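Boards > Workshop Floor > Arms and Grippers > Teaching by hand vs teleop: is anyone getting their money's worth?

kettlemoss
We've had a rep in from Morneo trying to sell us their teleop kit for kitchen work. The pitch is that you sit with two hand controllers, show the arm how to clear a sink, and after enough goes it does the job without you. They start you off in a simulated kitchen so you don't smash any crockery. He said 112 demonstrations was plenty for one task. I asked plenty for what, and he went back to his slides.

Our other choice is what we do now, which is grabbing the arm by the wrist and walking it through. Slow and hard on the shoulders, but I know where it's been. Has anyone run both?

flangewright
Ran both last year. Hand guiding is fine until you need the gripper to do something at the same time as the wrist, and then you want a third arm of your own. Teleop wins there. It loses on touch. With my hand on the arm I can feel a plate catch on the rim of a basin. With the controllers I find out when it's already gone wrong.

112 sounds low to me. Did he say whether those were all with the plate in the same place?

kettlemoss
He did not.

odd_socket
I think you're both being hard on it. We use Qaisi controllers with a simulated kitchen and I can get a new starter giving usable demos in 8 days. Try that with hand guiding on a heavy arm. They fight it, the path comes out wobbly, and the wobble goes straight into the training set. In the sim you can throw away a bad run with one button and go again.

flangewright
"Usable" is doing a lot of work there. Usable by whom? I've seen demos marked as good where the operator stopped dead over the target for ages, deciding what to do. The robot learns to stop dead as well.

odd_socket
So trim them. Everybody trims.

flangewright
And who checks the trimming?

kettlemoss
Fair question, but can we look at a real case. I got a trial login and this is one of the sink tasks. You're meant to get the bottle and the plate out of the basin and on to the drainer. 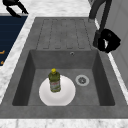
Last edited by kettlemoss on 9 May 2026

My trouble with it is the order. The bottle is standing on the plate. I take the bottle off first, because I'm not daft, but nothing in the instructions says so. Someone else on the same trial could try lifting the plate with the bottle still on it and, if they got away with it, that would count as a pass too. Now you've got two ways of doing the job in one pile and no note of which is which.

Then there's the view. Looking straight down into a deep basin I find it very hard to judge how far above the plate my fingers are. I was guessing from shadows.

tannerslane
Lurker, but the view is a real problem. We had the same with Prorix. From overhead you can line up sideways all day and still come down too far. Ask them for a second view from the side. If they say the model doesn't need it, tell them the person does.

odd_socket
Agreed on the second view, I wouldn't work without one. I don't agree about the order. Mixed methods aren't a fault. If every demo is the same, it falls over the first time the bottle is somewhere else.

kettlemoss
Mixed on purpose, yes. Mixed by accident and not written down is another matter.

flangewright
The thing I'd want to know is what happens with a real bottle. Half full, bit of washing-up liquid down the side, marble worktop next to it. A simulated bottle is as heavy as somebody typed in. I'd take 10 demos on our own sink, by hand, before I paid for 2,000 in theirs.

odd_socket
10 won't teach it anything.

flangewright
It'll teach me something, mainly whether the gripper can get hold of a plate lying flat. I've yet to see one do that nicely without pushing the plate up against the side first.

tannerslane
Ours did it by the rim, but only after we changed the fingers. The standard ones were too fat. Induto do thinner pads if that's any use, though they wear quickly.

kettlemoss
Useful, thanks. I've written back to Morneo asking for three things: a side view, a log of which operator did which demo, and one run on a real sink with us in the room. He's offered me another video call. I've said no to the video call.

odd_socket
Give them the chance at least. I still say you'll end up on teleop.

kettlemoss
Might well. I'd like to see it pick up a wet plate first — one of ours.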